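Notes for the Oseck library talk, August 2026. Slow down on the first page, I always rush it.

**Start**

Hi everybody, thanks for coming out. I'm going to talk about sleeping through a hot summer in an old apartment with no central air. I'm not a doctor or an engineer. I rent a top-floor place on Lundgren Street, and I've spent two summers trying stuff and writing down how I slept. (Hold up the notebook. Pass it to the front row if they seem interested.)

**The building**

Brick soaks up sun all day and hands it back to you at bedtime. My bedroom faces west, so the wall by my pillow was the worst spot in the whole place! I moved the bed before I bought a single thing, and that's still my favorite tip – it's free.

Ask: who here has a west-facing bedroom? Wait for hands.

**Windows**

- Shut them in the morning, blinds down too.
- Open up again when it's cooler out than in. I keep a cheap thermometer on each side of the glass.
- One fan blowing out of the hot room, one window cracked at the other end of the apartment.

Tell the Troltton story here. That's the portable unit I bought for $129, and it kept me up with the noise, so I gave it to my cousin. Don't go on too long, they'll have their own.

**What you lie on**

This is my favorite part. Foam holds heat, and mine held a lot of it. A bamboo tile mat goes right on top of the mattress and you sleep on it, with a thin sheet if the tiles bug you. It feels weird for a few nights and then you miss it when you travel.

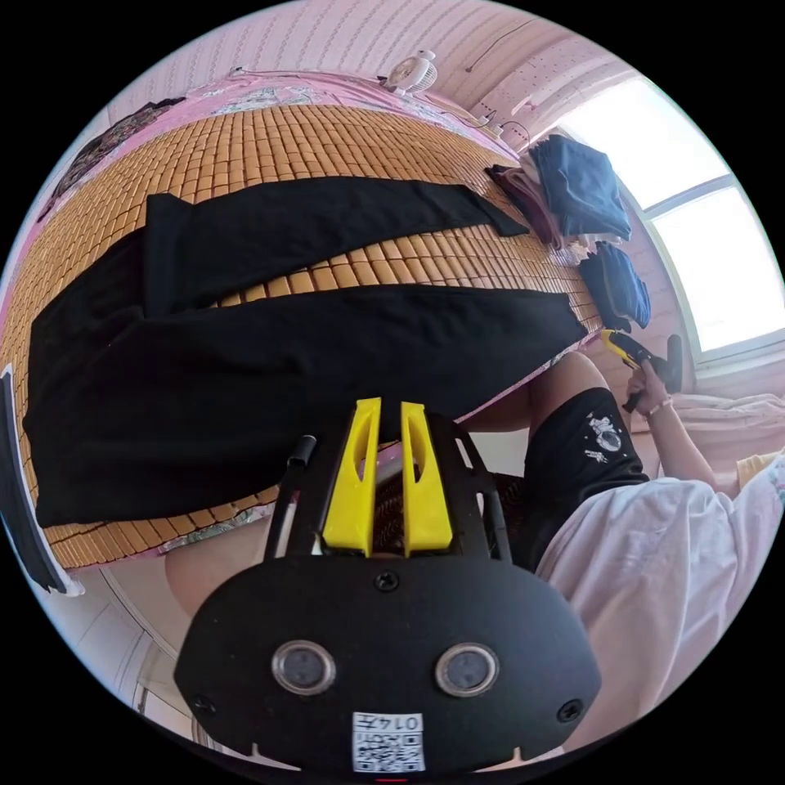
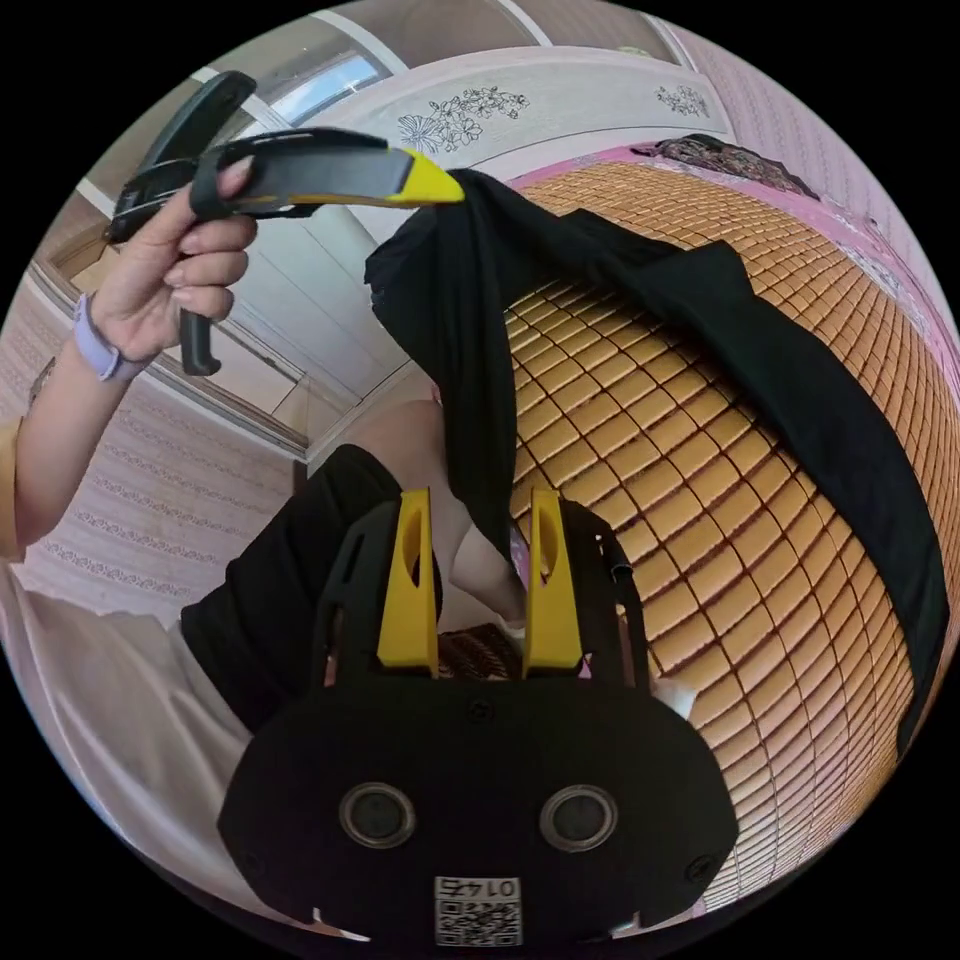
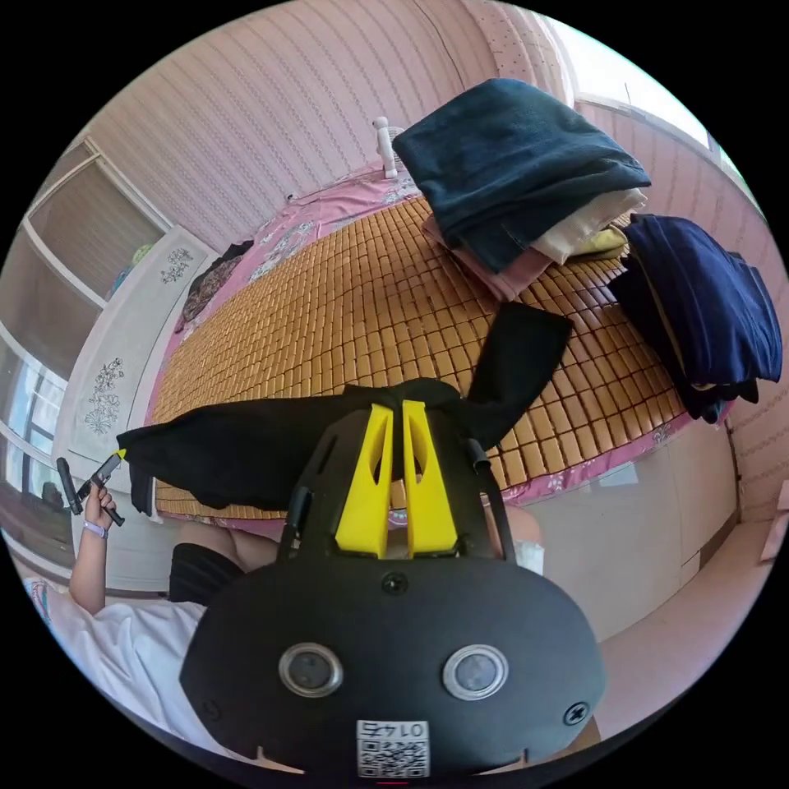

Tumaini Mwaipopo wrote to me after the October version of this talk to say that the mat did nothing for her until she quit using a thick blanket under it, and that I ought to bring that up sooner. Fair point, so I'm bringing it up now. Thick padding underneath is out. Wipe the mat down with a damp cloth and let it dry before you lie on it.

**Bedtime**

Lukewarm shower, not ice cold. Cotton pajamas or none (pause, somebody will laugh). Feet out of the sheet. I put a glass of water by the bed and a damp washcloth in a bowl, and most nights I only use one of them.

**If it's really bad**

Some nights none of this is enough, and I want to be serious for a minute. Go sleep at a friend's. Check on the older folks in your building. The Soltent community room has air conditioning, and the sign-up sheet is on the table by the door.

**Questions**

Repeat each one into the mic. If they ask about window film, I haven't tried it yet – ask the room if anyone has.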